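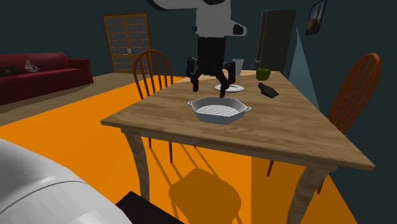

Dining table, rendered view.

Home Listings Selling Buying Rentals Agent Talk Contact

Agent Talk: Lovisa Dahlgren on selling the house your parents left you

By Åsmund Blomqvist

Caught Lovisa Dahlgren between two showings, coffee in one hand, keys in the other. She runs the Porden office of Hägglund Realty and most of what she sells lately is inherited. Parents gone, kids in other states, a house full of stuff.

"First call is always about price," she says. "I tell them to put the number away for a week. Who's on the deed? Is there a will? Has anyone talked to the court? They don't know. Then we start."

She had one last November, a ranch on Stalov Road. Three siblings, one of them still living in it. Sat for months before they signed anything. The brother in the house wanted to stay, the other two wanted out by spring. Dahlgren won't take sides in that.

"I'm not a judge. I send them to a lawyer and I say call me when you all agree on one thing. Doesn't have to be the price. Could be the lawn guy."

They did get to a listing. First offer came in 19 thousand under asking and the sister wanted to take it the same night. Dahlgren talked them into waiting. Second offer was better, but with a long inspection window, and that one they nearly lost over a furnace.

Does she tell people to fix things up first? Depends.

"Paint, yes. Carpet, maybe. A new kitchen, please don't. You'll pick the wrong counter and the buyer will rip it out anyway. I had a family spend the whole summer on a bathroom and the buyers never even mentioned it." 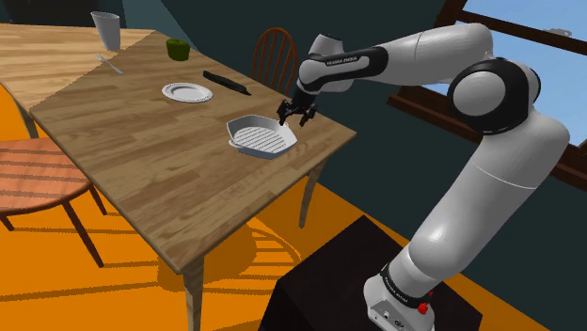

The clean-out

Worst part, she says, and the part everyone puts off. Her rule is one room a weekend and the garage last. She once saw a family log every item in a spreadsheet. It had 291 lines and they fought over 9 of them.

"The silver, nobody wanted. It was a mixing bowl. Two grown men and a mixing bowl."

She likes an estate sale company if there's enough to sell, and she wants the contract read before anybody signs. Some take a flat fee, some a cut, some charge you for the dumpster on top. Ask what happens to the leftovers. Ask who has the keys and when you get them back. Change teh locks after, she's firm on that.

Insurance too. A lot of policies change once a house sits empty, and families find out when a pipe goes. Call the carrier the first week.

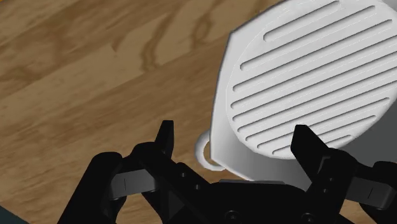
On what to leave in the house for showings, she has opinions. A bare dining room looks small, so the table stays if it's any good. She likes plain wood, the kind where you can see light bands and darker streaks running through the grain, and she won't let a seller cover it with a cloth. The china cabinet goes. Recliners go. Family photos go, and she lets the family take those down themselves, however long that takes.

Taxes come up and she waves me off. "Ask a CPA. Get the house appraised as of the date of death and keep that paper somewhere you can find it. That's all I'll say."

What about the cash buyers, the ones who mail postcards? She gets asked every week. Her last client had a stack of them, one from an outfit called Holel that offered 69 thousand for a house that needed a roof and not much else.

"Sometimes it's the right call. House is in bad shape, family can't stand each other, fine. But get a second number before you sign. It's free, I'll come do it, any agent will."

Her phone goes twice while we talk. The second one she takes. It's the brother from Stalov Road, wants to know if he can get his mailbox back. She says she'll ask the new owers.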